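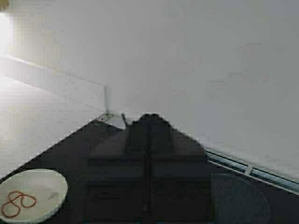
Section 4: Setting up your Flelten dehumidifier

Okay, you've got it out of the carton and the packing tape is off. Let it stand upright for 7 hours before you plug it in. I know, I know – I hate waiting too, but the compressor oil needs to settle after the trip.

1. Pick a spot with open space on every side. I keep mine in the basement by the stairs (not too close to the dryer!).

2. Slide the water bucket in until it clicks. If the red light stays on, pull it out and check that the float moves freely.

3. Want to skip the bucket? Push the drain hose onto the rear outlet and run it downhill to a floor drain. Sreekumar Chettiar on our support desk asked me to say "downhill" twice, so – downhill!

Caution: Don't use an extension cord. The unit pulls around 310 watts and thin cords get warm. 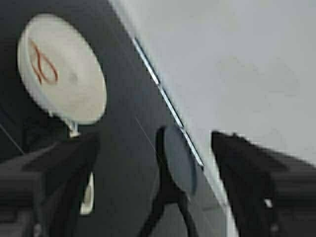
4. Plug it in, press Power, and set the humidity to 50 percent. You'll hear the fan first and the compressor a bit later.

5. Leave it running with the doors shut for the first day, then empty the bucket and rinse the filter under the tap.

Note: If you see code E2, the room is too cold. Warm it up and press Reset.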